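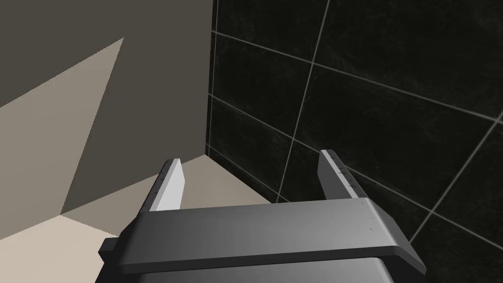
**Category: Reproducers, Motors & Parts**

## Mainspring grease, what are you all using?

**crankhandle_max** | 6/14/99

Hi all, I picked up a Ververidis tabletop at an estate sale back in May and it thumps like crazy when it's winding down. I got the spring barrel out (what a job!) and the old grease is like black tar in there. I paid $60 for the machine so I don't want to spend a fortune on it. Do I just clean the spring and regrease, or get a new one?

Maximiliano Medina

---

**oaktop**

Clean it, Max. Kerosene, a rag and an old pair of gloves. Then pack it with Nadent, the stuff in the flat can. I did mine 6 years ago and it still plays two sides on one wind.

---

**shellac_sue**

I have to disagree on the Nadent, it got stiff on me the first winter. My machine sits in a cold back room though, so maybe that's it. I like Werkix better, and you need a lot less of it.

---

**oaktop**

Sue, did you get all the old grease out first? If they mix you get glue.

---

**shellac_sue**

Yes, I did! I had the whole spring out on the porch.

---

**crankhandle_max**

OK, so Werkix or Nadent, I'll flip a coin, haha. One more thing, there's a crack near the inner hole of the spring. Does that change anything?

---

**tinhorn441**

Don't put that spring back in. It'll let go on you, and it can take teeth off the gear when it does. Cliltuteo has new ones, measure the width and thickness before you call them. And wear gloves!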